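Hollov Community Help
Topics > Hands and grippers > Control software

Thumb keeps "hunting" after contact when I run the grasp from my own node

Posted by dustytorque
13 February 2024

Hi all, long-time reader, first post, sorry for the length. I'm running a four-finger-plus-thumb hand off the Holora driver, with Gostance doing the arm planning on top. The arm side is great, no complaints! My trouble is all in the last inch.

When I run a grasp from the vendor demo panel, the thumb closes, touches the part and stays there. When I run what I think is the same grasp from my own node, the thumb closes, touches, backs off a hair, comes in again, backs off again, and keeps doing that until I kill it. You can hear it. It's a sort of purr. On a block of foam it doesn't do it at all, on anything thin and stiff it does it every time.

What I have tried so far:
- dropping the position gain by half (purrs slower, still purrs)
- raising the contact threshold (now it squeezes too hard first, then purrs)
- swapping the USB cable, because everybody always says to swap the USB cable
- turning the wrist camera off in case it was eating bandwidth (no change)

My loop publishes joint targets at 49 Hz. I got that number from an old launch file and never questioned it, I have no idea why it isn't 50. The driver's own inner loop says 1000 Hz in the log. The node is Python, nothing fancy: read the thumb load, if it's over threshold set the target to wherever the thumb is right now, otherwise step the target 2 degrees further closed. Is that just a bad idea? It looked so reasonable when I wrote it.

Also, a side thing: my collision model rejects half of the approaches on thin parts because it thinks the thumb is already inside the object. I have been turning the check off. I know.

gravel_and_gears
Reputation: regular

Ooh, I know this one, I lost most of August to it.

Your logic is the culprit, and it's a really common way to write it so don't feel bad. Think through what happens at contact. Load goes over the threshold, you set the target to the present position. Now the position error is zero, so the driver stops pushing, so the load drops. Next tick the load is under the threshold, so you step 2 degrees closed. Load goes up. And there's your purr, right at the rate your loop can manage. Foam hides it, since foam keeps springing back against the thumb and the load never falls very far.

The demo panel most likely latches (mine does, check yours). Once contact is seen it stays in a "holding" state and doesn't look at the approach step again until you tell it to open. So:

1. Keep a state variable: approach, hold, release.
2. In approach, step the target the way you do now, but smaller. I use half a degree.
3. On contact, go to hold and set the target slightly past the measured position, so there is a little standing error and the thumb keeps pressing.
4. In hold, only go back to approach if the load stays low for 14 ticks in a row. One low reading means nothing.

Number 4 is the one that fixed it for me. I had it at one tick for ages and blamed the hardware.

If Holora gives you a current or effort mode for the thumb, use that for the hold and leave the fingers in position mode. Much nicer on thin stuff. But get the latch working first, or you will be chasing two things at once.

And put your gains back where they were!

nightshift_ned
Reputation: new

have you tried a different usb cable

same thing happened to me and it was the cable. also make sure firmware is up to date

postholdigger
Reputation: moderator

Agree with the latch advice above, that's the real answer. I'll add a bit on the collision question, as it got skipped, and I think it's worth not leaving that check off.

On our bench at Nisbet we do a lot of grasps where the thumb ends up against something narrow with other clutter close by. The thumb on these hands is a big rounded thing next to the fingers, and if your collision model wraps it in one box, the box sticks out well past the real surface near the tip. A thin part will sit "inside" it long before anything touches. Gostance then throws the approach out, and from its side it's quite right to. 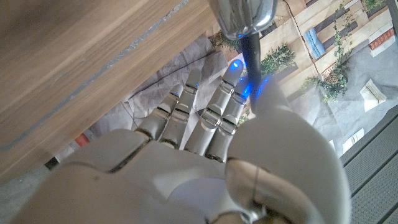 Nisbet Dexterous Hands Group -- Software and Planning

With the thumb tip against a thin black rod like that, and the fourth finger tucked up close beside the thumb, a single box for each link is hopeless. The planner sees the thumb hitting the finger and the rod all at once. I split the thumb into three capsules, shortest one at the tip, and pad only the first two. Then I add the target object to the allowed-contact list for the tip capsule and nothing else. That way you keep the check on for the back of the hand and the lower thumb, and those are the parts you really don't want meeting the table.

The other thing that picture reminds me to say -- if you plan to use the wrist view for contact detection, be careful. Shiny metal near the grasp gives you bright highlights, and the blue fingertip lights throw a tint on whatever is close to them. From behind, the thumb also hides a good part of what it's pressing on; the rod just vanishes behind it. We use the camera for the approach and then trust the joint load once we get close. I did try to make vision do the whole job and I'd like those weeks back.

On the 49 Hz: I'd guess somebody picked it so the loop wouldn't line up with something else running at 50. It's harmless. Moving the latch down into the driver side so it runs in the 1000 Hz loop will do more for you than changing the outer rate. If your driver version doesn't let you hook in there, a latch in the Python node is still fine for slow grasps.

If it still purrs after that, post a plot of thumb load and thumb target on the same time axis. Please don't send a video of the hand, I can't tell anything from those.

dustytorque (original poster)

Latch is in, with the 14 ticks, and the purr is gone on the thin parts! Gains are back to stock. I had to bring the "slightly past" amount down a bit because it was bending a drinking straw I use for testing.

Haven't done the capsules yet. Collision check is still off, I'll get to it. And yes, ned, I did swap the cable -- it's in the list.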